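How a Practice Robot Learns to Pick Up a Block
A look inside the Lekota kit, for readers 9 and up

A robot arm is a machine with links and joints. A link is a stiff part, like the bone in your forearm. A joint is a place where two links meet and can turn, like your elbow. At the end of the arm there is a tool. On many arms the tool is a gripper, and a gripper with two fingers can do a large share of the jobs that people give to robots.

Lekota is a kit for learning how arms like this work. It is made by a company called Isov. The kit has no metal parts and no motors. It is a program that runs on a school computer, and the two robot arms in it are made of numbers. A program that copies how real things move is called a simulator.

What is in the kit

The kit comes with the simulator, a printed workbook, and 40 tasks. The first tasks ask you to turn one joint at a time. The later ones ask you to move both arms without letting them bump. Most of the tasks in between are about gripping.

The objects you grip are called Fomon shapes. There are blocks, balls, rings, and short tubes. They are plain on purpose. A block with a picture printed on it is harder to study, since your eye goes to the picture and away from the edges.

Each shape has a size, a weight, and a slipperiness. You can change all three. The word engineers use for slipperiness is friction, and it works the opposite way around: high friction means not slippery, low friction means very slippery. A rubber boot on a dry sidewalk has high friction. A sock on a polished floor has low friction.

Where the simulator looks from

In the Lekota program you choose a viewpoint. One choice shows the whole table from across the room. Another puts you close behind the gripper, looking out past the fingers. The close view is the one used for gripping tasks, as small errors are easy to see from there.

In the close view the world can look strange at first. The gripper is large and near. Things farther off may be dark or partly hidden. The program draws light and shadow, but it does not draw walls or windows unless a task needs them. Drawing more things makes the computer work harder.

Task 9 is the first one in which you hold an upright block between two fingers.
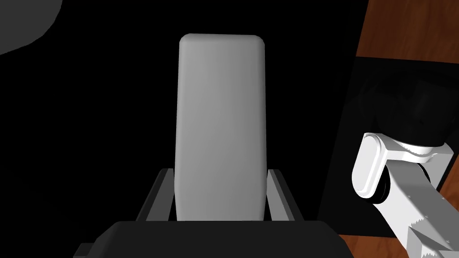

Our computer is old, and I wanted to know if the block could fall even though it is only pretend, writes Tam. Mine slid out four times when I turned the friction down, and then it stayed when I squeezed more.

Yes, a pretend block can fall. The program does a sum over and over, many times each second. It takes the pull of gravity, the push of each finger, and the friction between finger and block. If the push and the friction together are enough to hold up the weight, the block stays. If they are too small, the block moves down a little. Then the program does the sum again.

You can try the same thing with your own hand. Hold a book by pressing on its front and back covers with your palms. Press lightly and it slips. Press harder and it stays. Now try it with a smooth plastic folder around the book. You will need to press harder than before. The weight has changed very little, but the friction is lower.

Why two fingers push from opposite sides

If only one finger pushed, the block would slide away from it or tip over. Two fingers pushing toward each other cancel out. Engineers say the forces are balanced. The block has nowhere to go sideways, so it can be lifted.

The fingers must also meet the block at a good place. If one finger touches high up and the other touches low down, the block will twist. In the workbook this is called a crooked grip. The cure is to open the fingers, move the gripper, and close again.

A tall block is a harder test than a flat one. It has more of its weight above the fingers when it is held near the bottom. If the arm moves fast and stops suddenly, the top of the block wants to keep going. You can feel this when you stand on a bus and it brakes.

How the robot scores points

Every task in Lekota is scored from 0 to 100. The score has two parts. One part is for getting the job done. The other part is for doing it gently. A grip that is much too strong loses points, even if the block does not drop, because a real object might be crushed.

A careful run at the upright block can reach 92. Our own test run reached 51. The reason was a fast stop at the end of the lift, which made the block swing between the fingers. The second run was slower and scored better.

Scores can be saved and compared. The program does not put them on the internet.

What can go wrong in a simulator

A simulator is a copy, and copies leave things out. Real fingers wear down. Real joints have a little wobble in them. Dust gets on things. A block in a program is always exactly the size it says it is, while a real block may be a hair wider at one end.

For this reason, people who build real robots use a simulator first and a real arm second. The simulator lets them make mistakes that cost nothing. The real arm shows them which mistakes the simulator missed.

Isov has a setting called Stoltness that adds small errors on purpose. With Stoltness turned on, a block may be a bit heavier than its label, or a joint may stop a bit late. The setting is off when you open the program. We suggest leaving it off until you have finished the gripping tasks once.

What we liked and did not like

The close view is clear, and the edges of the shapes are easy to see. The workbook uses short sentences and explains each new word the first time it comes up. The sliders for weight and friction respond right away.

The menu for changing viewpoints is hard to find. It is under a small button in the lower left, and two of our readers missed it. The sound cannot be turned down inside the program, only on the computer. The tasks that use both arms come late in the workbook, and there are fewer of them than we expected.

The program needs a mouse. It can be used with a touchpad, but closing the fingers slowly is difficult that way.

Words to know

Link: a stiff part of a robot arm.
Joint: a place where links meet and can turn.
Gripper: a tool at the end of an arm that holds things.
Friction: how strongly two surfaces resist sliding on each other.
Balanced forces: pushes that cancel each other out.
Simulator: a program that copies how real things move.

Try it at home

Stand an eraser on its short end. Pick it up with two pencils, one in each hand, using only the flat unsharpened ends. Start near the bottom of the eraser, then try again near the middle. Write down which grip tipped more easily. Wrap a rubber band around each pencil end and repeat both tests.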